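From: Kathleen Quinlan
To: cell-integrators list
Date: 27 May 2024
Subject: Re: Dropped parts on the terminal block cell, root cause found

Dénes Fekete wrote:

> Closing this one out. The arm was letting go of terminal blocks
> between pick and clamp because the grip force had been set too
> low after the last update. Ganard sent a new parameter file, we
> loaded it and ran 100 cycles, 99 good. The one miss was a bad
> part. I'd suggest everyone at Trallthorpe and Nic Aodha load the
> same file before the June build.
>
> Dénes

Dénes, I'd like to hold off on calling this closed.

I went back through the log from the first cell. Over the 872 cycles before you changed anything there were 3 drops. That is a better rate than one in a hundred, so your test run can't tell us the new file fixed it. It can't tell us the file made it worse either. It's too short a run to say much at all, and I don't see how it turned into a recommendation for two sites.

The "bad part" bothers me too. Who looked at it, and where is it now? Xiaoqing Xie asked for it the same afternoon and was told it went in the scrap bin. If the mounting base was soft or the block was sitting crooked on it, fine, but I'd want to hold that part in my hand before I believe it.

My bigger worry is what the controller did after each drop. All three times it reported "part held" and kept going. The arm went to the clamp with open air between the fingers and the screwdriver program started anyway. Enda Ó Súilleabháin was standing at the guard door for the second one and says the driver spun up with nothing under it. Weak grip might explain a drop. It does not explain a gripper that says it has a part when it doesn't, and raising the force won't touch that.

Ganard's answer is that the held signal comes from finger position and that the tolerance is "suitable for most parts". These blocks are small, the fingers come in at an angle, and there isn't much difference between closed on a block and closed on the edge of the base.

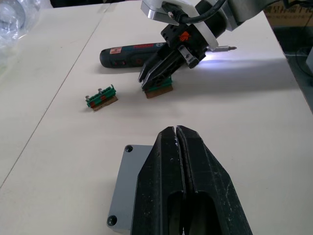 So before anyone copies that file across I'd like the tolerance narrowed and then tested with the fingers closed on nothing, on a bare base, and on a block set down crooked. If it says "part held" for any of those, we have our fault and it has nothing to do with force. Finbarr McGrath has offered to sit with it at Nic Aodha, with the driver disabled the whole time - please leave it disabled until he says so.

I also want the old parameters saved somewhere. The Skovier backup on our side only goes back to the day after the update, so right now I can't even check what the grip force used to be. Dénes, if "too low" came from comparing two files, send me both. If it came from Ganard over the phone, I'd like to know that too.

And can we stop clearing the drop counter at shift change? I had to rebuild those numbers by hand from the raw log.

Kathleen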